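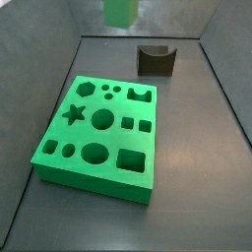 A green foam block with shaped cavities, including a hexagon and a cluster of small round holes.

Jultness asks toy sellers to show their working on "brain-building" claims

Parents' advice group says most promises on the box are too vague to test

Sutherland, 2024-08-11

Jultness, the advice group for parents of under-fives, is today calling on toy makers and shops to publish the evidence behind claims that their products speed up a child's learning, or to take those claims off the packaging.

The call follows a nine-month reading exercise in which the group went through the wording on more than 2,000 toy listings and boxes sold for children under five. Shape sorters, stacking cups, bead frames and simple jigsaws were all included. The group did not test the toys themselves and makes no comment on whether they are well made or fun to play with. It looked only at what sellers say the toys will do.

What they say is a great deal. Phrases such as "boosts early maths", "unlocks problem solving" and "gives your child a head start" came up again and again, often on items that were much the same apart from the price. Jultness then wrote to 30 sellers asking a single question: what is this based on? Nine replied. Three of those sent something that could be called a study, and one of the three was about a different toy.

"I have no quarrel with shape sorters. My own children loved theirs, mostly for the noise it made going down the stairs," said Thérèse Beaulieu, who led the work for Jultness. "My quarrel is with the sentence on the box. If you tell a tired parent that a toy will put their child ahead, I would like to know ahead of whom, by how much, and who measured it. We asked very politely and most of them did not write back."

The group is also doubtful about the way age bands are used. The same kind of sorter was found sold as a first toy for babies, as a nursery aid and as preparation for school. Some listings suggested that a child outside the stated band might need "extra support", followed by a link to a bigger set. Jultness believes wording of that sort worries families without telling them anything useful, and it would like to see it go first.

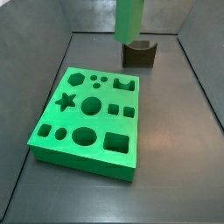

Cutouts of different shapes in a foam tray, with a U-shaped one at the back right corner.

Planmont, the voluntary label that appears on a growing number of learning toys, comes in for particular attention. Sellers who pay the yearly fee may print the Planmont mark beside their claims. Jultness asked to see the checks that a product must pass and was sent a four-page form, filled in by the seller, with a box at the end for a signature. The group accepts that the form is clearly laid out. It does not think that a form of this kind amounts to approval, and it doubts that many shoppers would think so either if they saw it.

Planmont has said that it will bring in stronger checks in October. Jultness welcomes that as far as it goes – a similar promise was made when the label began – and will ask to see the new rules before saying anything kinder.

Uto, the online toy shop, was one of the nine sellers to reply. It has agreed to remove the words "proven to" from its own-brand range while it looks for the proof. Jultness thanks Uto for the straight answer and notes that the toys are still on sale at the same price, now described as "designed to".

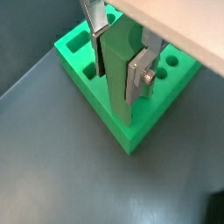 The group is asking sellers to agree to a short set of rules. Any claim about learning should name the study it rests on and say where a parent can read it. The study should be about the toy being sold, or one very like it, and should say how many children took part. Claims that cannot meet this should be swapped for a plain account of what is in the box and what a child might do with it.

"People tell me that everyone knows it is only marketing," Ms Beaulieu said. "Then it should cost them very little to drop it. I suspect it sells toys, and I suspect that is why it is still there."

Jultness takes no money from toy makers or shops. The full list of phrases, with the letters sent and the replies received, can be read at the group's Sutherland office or requested by post. Sellers who were contacted and have yet to respond may still do so, and any late replies will be added to the list as they come in.

Notes to editors

Jultness gives free advice to parents and carers on toys, sleep products and children's clothing. The reading exercise covered English-language packaging and listings only. Second-hand toys were left out. Thérèse Beaulieu is available for interview through the Jultness press desk.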